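The Utensil Gallery
Posted 09/08/2018 by Selina Steiner

I have been reading kitchen organization advice for a long time, and I believe very little of it. The usual promise is that the right container will fix the drawer, the counter and possibly the marriage. So when Hermine Baumgartner suggested a page about how people store the small stuff, I said yes on the condition that I could be rude about it.

The entries below are grouped by type. There's one picture so far, with a couple of lines to go with it, and headings waiting for whatever else gets sent in. I have not tested anything for longer than I could stand to.

Chopsticks, upright and otherwise

The case for the mesh cup is that air gets at the wood and you can grab what you need without opening anything. Fine. I'll grant the air. What I don't grant is that anyone puts them all back. Sooner or later you have a cup that's partly in use and a pile next to it, and the pile is what you eat from.

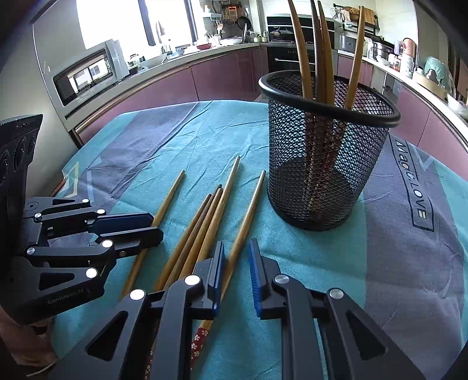
Four in the black mesh holder, six out on the teal and gray cloth. Tips every which way. I'd call that a fair score for any storage system, and better than my own kitchen on most evenings.

Notes on mesh holders generally

Severin Imhof swears by his, a Fostura, and says it has never tipped over. It has never held anything heavier than a pair of chopsticks either, so I'm not sure what that proves. Mine is a Trandau and the bottom catches on the shelf liner every time I lift it.

The complaint I hear most is thin tips poking through the wire. Haruto Sekiguchi stores his tips up for that reason. Cathal Ó Ceallaigh stores his tips down and says the tips are the part that goes in your mouth and he doesn't want them collecting dust. They have both written to me more than once. I would like this to stop.

Wooden ones and the dishwasher

Skip it, supposedly. I ran 2 pairs through for a month and one pair went fuzzy. The other looked the same as before. If there's a lesson there I missed it.

Buying in bulk

A pack of 100 sounds like a bargain until you have to find somewhere to put them. Hermine bought a pack of 200 for a party and had over 27 guests' worth left when it was done, most of which now live in a shoebox above her fridge. She describes the shoebox as temporary. The party was last November.

Tablecloths

Several readers have asked whether a cloth on the table makes the mess look better. It makes it quieter. Wrinkles don't bother me, and I distrust anyone who irons for a weeknight dinner. The one I bought from Fuchs was sold as wrinkle-resistant, and the wrinkles have met no resistance that I can see.

Still wanted

Drawer trays, particularly the expanding kind that are said to fit any drawer. Ladle hooks. Magnetic strips, if yours has stayed on the wall. Send the picture as it is, please, and don't tidy first. Anything with the Skastetti rack in it goes to the front of the line, as I have been told it's wonderful and would like to see one with actual spoons on it.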